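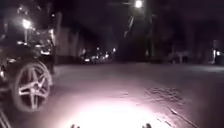

30 Jul 2025

So I've started walking after dinner again, and I'd forgotten how much I like our street once it's properly dark! It's a plain old road with parked cars on it, nothing fancy, but at night every car gets so shiny. I catch myself looking at wheels now (me, who once tried to unlock the wrong car at Nekstead for a full minute). Alloys with big fat spokes are my favorite, they pick up every bit of lamplight.

My loop is 30 minutes if I don't dawdle, and I always dawdle. I go down past number 202, cut behind the Milex store and come home the long way. In December I gave up after 10 days because my ears hurt, so we'll see how I do this year. I bought a hat already, which my sister thinks is hilarious in July. Tomorrow I want to try going the other way around.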